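Stosberg Publishes Good Practice Guide for Robots That Pick Up Litter and Recyclables

PLAVORA - July 23, 2018 - Stosberg today released a good practice guide for companies that use robot arms to collect bottles and other waste indoors. The guide is free and runs to 19 pages. It covers gripping force, work area layout, stopping rules and the records an operator should keep.

The text was drafted by a working group that began meeting in March and received over 500 comments on the first version. Most of them dealt with two points: how close a person may stand while the gripper is moving, and what the arm should do when it loses hold of an item.

"People asked us for rules they could use on an ordinary floor with ordinary trash," said Emmanuel Mohamedi, who led the drafting. "A bottle may be full, empty or crushed, and the settings have to allow for that."
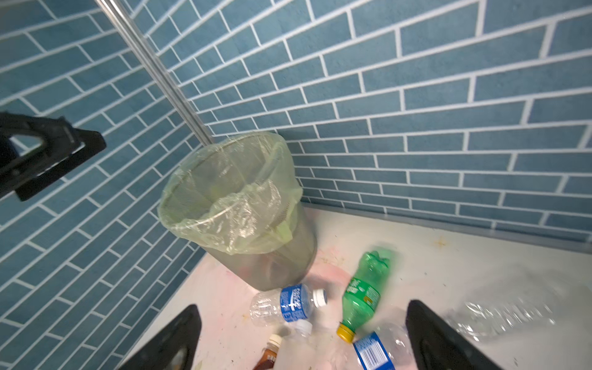
Does the guide apply to arms that are already in use?

Existing arms are covered, but owners have until next March to check them against the section on stopping rules. New installations should follow the whole guide from the first day.

Under the guide, each site names one person who can stop the arm and who signs off before it is restarted. Dropped items are left where they fall until the arm has come to rest. Liners and bins are changed only with the power off - a point the first version left open.

Selvanayagam and Soreo have both said they will adopt the guide at their own sites. Printed copies can be ordered from the Stosberg office in Plavora.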